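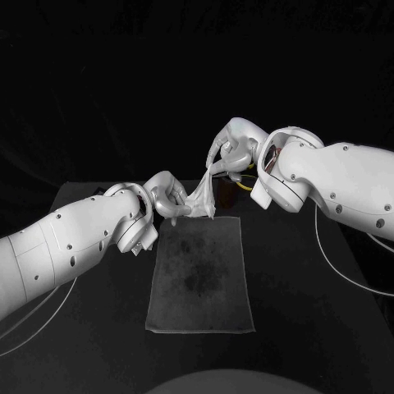

Wednesday, April 21, 2021

# Week four: why some cloth drinks and some cloth doesn't

Okay, so last week I promised we'd get to towels, and then we spent the whole session on bedsheets (my fault, I love bedsheets). These notes cover what I meant to say then plus what I'm going to say tonight, so if you missed either one you should be fine. Bring the swatch cards from the Follo pack. If you've lost yours, share with whoever is sitting near you.

## Where the water goes

Let's begin with a thing people get a bit muddled about. When a cloth "absorbs" water, two separate things are going on. Some of the water goes into the fibers themselves, and the rest, usually the bigger share in a towel, sits in the little gaps between the fibers and between the yarns. Cotton is good at the first part, as are linen and rayon, because those fibers are mostly cellulose and water clings to cellulose very happily. Polyester hardly takes any water into the fiber at all. And yet a polyester microfiber cloth can mop up a spill beautifully! It's doing it with gaps. The fibers are so fine, and there are so many of them packed together, that there's a huge amount of surface for water to creep along.

That creeping is called wicking, or capillary action if you'd like the science class word. You've seen it with a paper towel dipped into a glass. Narrow gaps pull water higher, wide gaps hold more of it, and a good drying cloth needs a bit of both.

## Terry, waffle, flat

Most bath towels are terry, meaning there's a flat ground cloth with loops standing up from it. It's woven with two sets of lengthwise yarns: one is kept tight and makes the ground, the other is let out slack and makes the loops. I think this is one of the cleverest things in all of weaving and I will go on about it if you let me.

Loops on both sides give you a thirsty towel. If the loops are sheared off on one side you get velour, the one that feels lovely in the store and then sort of pushes the water around your back. Turn it over and use the loop side.

Waffle weave has no loops. The yarns float over each other in a grid so you get ridges and hollows, and the hollows hold water. Waffle towels dry quickly on the rail and fold up small, but some people find them scratchy. I like them for kitchens and I don't like them for after a shower, and you're allowed to disagree.

Flat weave is your classic dish towel. Less room for water, but it doesn't leave fuzz on a wine glass, and linen is the best of the bunch for that. A brand-new linen towel is a disappointing object. Give it a dozen washes.

## The number on the label

Towels are often sold by weight, given as grams per square meter and shortened to GSM. It tells you how much stuff is in the towel and that's all it tells you. It doesn't say if the cotton is any good or how tightly the loops are held.

A few rough guides:

- Around the low end you've got gym and travel towels. Thin, quick to dry, easy to pack.
- The middle is where most everyday bath towels live, and where I'd spend my own money.
- At 600 and up you're into the thick, heavy, hotel sort of towel. Gorgeous on day one. Slow to dry, and in a small bathroom with no window it may never dry properly, and then it smells.

The Pleketti sample in your pack is over 600 and the Skeven one is well below it. Put one in each hand before you read the labels. Then do the drop test below, because the results surprised me when I tried it at home.

## Thirsty or not: the drop test

You'll need a cup of water, a spoon or dropper, and a timer (your phone is fine).

1. Lay the swatch flat on a plate, loop side up.
2. Let one drop fall from just above the cloth.
3. Start timing when it lands, and stop when the shine is gone.
4. Do it four times in different spots and write them all down, even the odd one.

If the drop is still sitting there after 20 seconds, something is coating the fibers. On a new towel that's usually a finish put on at the mill to make it feel soft on the shelf. On an old towel it's usually you and your fabric softener. Softener works by leaving a thin, slippery layer behind, and water doesn't get along with that layer.

Wash the swatch warm with a small amount of detergent and no softener, dry it completely, wait 48 hours and test again. Why wait? Cotton straight out of the dryer is drier than the room, and it needs time to settle back. I want everybody's swatches in the same state or we can't compare them.

## Washing, quickly

We'll do laundry chemistry properly later on, so only the bits that matter for towels.

Use less detergent than you think. Thick loops hold on to it, and if your rinse isn't great the leftover stuff makes the towel stiff. Stiffness can come from hard water too, and also from drying with no movement at all: the fibers sort of set in place as the water leaves. Give line-dried towels a good hard shake before you hang them and another when you take them down. It does help!

Don't cram the machine. Don't leave a damp towel in a heap on the floor (I know). And if a loop gets pulled, snip it level with the others. Tugging makes a longer pull. Snipping one loop won't unravel the towel, whatever your aunt told you.

Wash dark towels on their own the first couple of times. The Wibisono swatch, the deep red one, bleeds like anything, and I have a set of pink pillowcases to show for it.

## For next time

Test all the swatches on your card, before washing and after. A plain table is fine, no need to type it up. Add a line on how each one feels, in your own words, since we'll be comparing those with the timings.

Also have a look at the care label on the oldest towel in your house and write down what it's made of, if you can still read it. My oldest is a beach towel from a November vacation with terrible weather, and the label has washed completely blank.

Reading is the chapter on pile fabrics. Skip the section on carpets for now, we'll come back to it after the break.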